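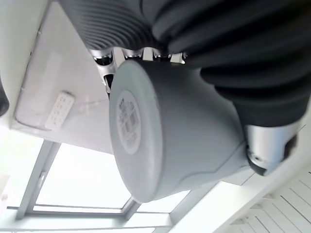
Faizal Sutanto objected, at the end of the session, that a public demonstration teaches visitors about the part of the task that was rehearsed and very little about the rest. The objection is a fair one, and the present chapter is organised around it.

Chapter 8
Observing Manipulation at a Demonstration

8.1 Purpose of the chapter

Earlier chapters treated grasping as a problem of contact geometry and force. Students were given an object model, a hand model and a coefficient of friction, and asked whether a grasp would hold. A site visit supplies none of these. The observer stands behind a counter or a rope, sees a small number of attempts, and has to decide what can be recorded with confidence.

The running case is the open day held by Prelida at its Minham premises on Apr 11, 2021. The attendance register shows 627 visitors. The session log lists 1,989 commanded hand closures, a figure that includes the warm-up cycles run before the doors opened and should not be read as a count of grasps. The demonstration used a two-armed machine with multi-fingered hands at a kitchen bench. Lidton, the second site referred to in the exercises, used parallel-jaw grippers and is treated separately in Section 8.6.

8.2 What the hand brings to the bench

A multi-fingered hand is described first by its kinematics: the number of fingers, the joints in each, and the position of the thumb relative to the others. For an observer the thumb is the most informative element. Where it opposes the fingers, the hand can close on an object from two sides. Where it lies alongside them, the available grasps are closer to hooking or pushing.

Coverings complicate the reading. A ribbed sleeve over a joint conceals the joint angle, and students who attempt to estimate flexion from the outer surface of the sleeve generally overstate it. Measure at the rigid links wherever these are exposed, and record the covered joints as unobserved.
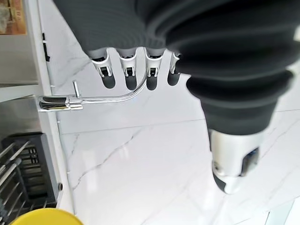
Figure 8.2 Fingers directed downward beside the tap, thumb at right.

The approach direction is recorded next. A hand descending on a sink from above must clear the tap, the rim and any rack, and these fixed obstacles often constrain the wrist more tightly than the object does. In the notation of Chapter 5, the approach vector is written in the bench frame, with its origin at a rim corner – the choice of corner is arbitrary but must be stated.

8.3 Objects in clutter

Produce is a common choice for demonstrations. The items are cheap and vary in size, and most visitors have an opinion on how each should be held. In a shared basin they also touch one another, so that the support conditions of a single item depend on its neighbours. An apple resting against leafy greens is not held in place as it would be by a flat basin floor, and the closed-form stability tests of Chapter 6 do not apply without modification.

Three quantities should be noted for every attempt: the item targeted, the fingers seen in contact, and whether the second arm was in the workspace. The last is frequently omitted. An arm waiting over an adjacent basin still occupies volume that the planner must avoid. 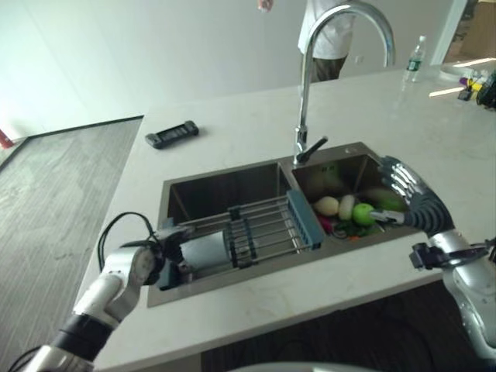

8.4 The observation sheet

The sheet used in this chapter is adapted from the Sarantis form, with the column for cycle time moved to the end. Entries are made in ink, one line per attempt. A blank cell means that the quantity was not observed; a zero means that it was observed to be zero.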